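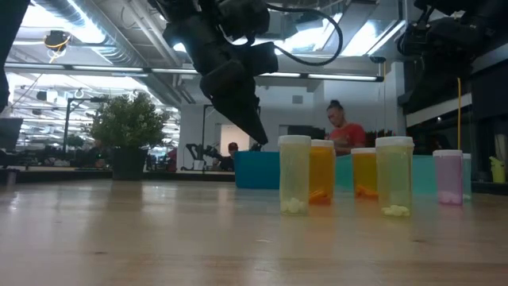
*Yellow, orange and purple-pink bottles on a light wooden table*

# Grornia: coastal cargo steamer, waterline kit

I've wanted to do a proper little coaster for years, and the Grornia is the one I kept coming back to (one funnel, two holds, a bridge like a garden shed — lovely thing!). The hull is cast resin, cut flat at the waterline so she'll sit straight on a shelf or a painted sea. Finished length is 40 cm, so do measure the shelf first.

Ok-hee Ahn drew the masters from the builder's plans, and then Nam-gil Song and I argued for most of a winter over the shape of the stern. He won. It's better his way.
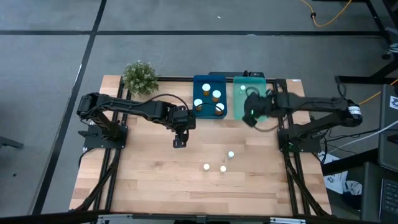 ## What you get

- Hull and main deck, one casting
- Superstructure, funnel and hatch covers in resin
- 3 sheets of etched brass for rails, ladders and davits
- 2 lifeboats with separate canvas covers
- Decals for the name, port of registry and draught marks
- Printed instructions, with rigging plan

Paint, glue and rigging thread aren't included. I use Tokden enamels for the hull red, but any dull oxide will do. Start with 800 grit wet-and-dry on the hull seam and go gently near the hawse holes, as the resin is thin there.
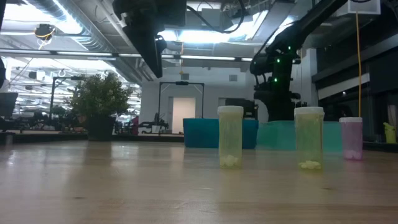

The davits and ventilators are the fiddly bit of the Grornia, and I'd cut them off the sheet only when you're ready to fit them. If you do get ahead of yourself, put them somewhere with a lid. Little see-through bottles with white caps are just right, and a bit of cotton in the bottom, as in those yellow-green ones, stops the brass rattling itself out of shape. Put the port davits in one and the starboard in another, or you'll be squinting at the plan all evening like I was.

## Ordering

The first batch went quickly, and the next is due in December. Lucero Espinoza looks after orders and spares, so if a casting turns up chipped, drop her a line with the part number and she'll post another. We send everything from the Grellitz workshop, boxed flat with the masts in their own tube.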